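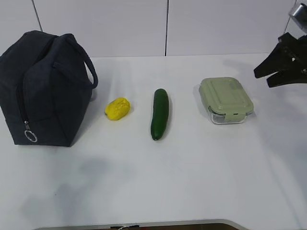
TOLTBERG, August

Skeptics wanted for a robot open day

Buvdale is looking for people to come and watch a robot handle groceries, and then tell us what they really thought of it. We would like people who are not already sold. If you have sat through a demonstration where everybody clapped and you went home wondering what you'd been shown, you are the person this notice is for.

The open day is at the Lultholm building in Toltberg, on a Wednesday, from 10 a.m. to 4 p.m. You come for one session, morning or afternoon, and you pick which when you apply. There are 42 places in all. The pay is a flat 300, the same for everybody, handed over at the end of your session whether you liked the robot or hated it. You don't have to fill in anything cheerful to get it.

Why we are asking

Buvdale does not build robots. We were asked by Srour, who do, to find an audience for their lunch table, and we said yes on the condition that we write the questions and keep the answers. We have been to a lot of these events over the years. A typical one runs on a tight script, with the same three objects in the same three spots and a friendly person from the company standing between you and the table. Then a number goes up on a screen. The last one we attended promised 500 items an hour and showed us four.

So we have our doubts about this one too, and we told Srour as much. Household items like a lunch bag, a cucumber and a lidded glass container sound easy until you think about how different they are to hold. One might roll. A bag sags when you pull at it. It may be that the arm copes with all of it. It may be that it copes as long as nothing gets moved two inches to the left. We'd like to know which, and a room full of polite guests won't find out.

What you will do

You sit near the table, behind a line on the floor, and watch the arm work for most of an hour. There is a break, with coffee. After the break you watch again, and this time you can ask for changes: swap two things around, turn the bag to face the other way, put the bottle where the container was. Srour's staff do the moving. They have agreed to try any reasonable request, and if they turn one down we write that down as well.

During both parts you keep a plain log on paper. We give you a sheet with a column for the time and a wide column for whatever you want to say. "Took forever" is a fine entry. So is "don't see the point." Please log any time a staff member steps in, even if it looks minor and even if they say it was planned.

At the end there is a short interview, 15 minutes at most, with someone from Buvdale. No one from Srour will be in the room.

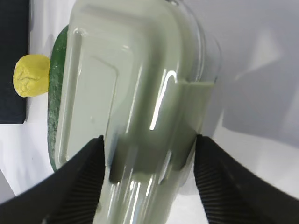 The gripper's two fingers on a plastic bottle at the Lultholm table.

Who can apply

Anyone 18 or over who packs a lunch, shops for a household, works in a kitchen or stocks shelves. We especially want people who do this sort of work for pay, as it's usually your job that gets talked about at these things and you are hardly ever invited.

You don't need to know anything about robots. If you work for a company that makes or sells them, or someone in your home does, please sit this one out.

You should be able to sit and watch for long stretches. Parts of it will be dull. We've seen these arms take their time over a single object, and there is no music.

Things to know before you say yes

Your log will be copied and used in our write-up without your name. Srour gets the write-up when everybody else does and has no right to change it. Please leave your phone in your bag during the session. You may not touch the arm or reach over the table. Travel is not paid, sorry. The building has step-free entry on the parking lot side.

We can't promise the robot will work on the day. If it doesn't, you still get paid, and you log that.

How to apply

Pick up a form at the Buvdale front desk or ask for one to be mailed. It is 2 pages. The only question we read closely is the last one, which asks about a machine that let you down. A few lines will do. Tell us which session you want and whether you need a seat close to the front.

If we get more forms than places we will draw names, with half the seats held for people in kitchen and store jobs. You'll hear either way.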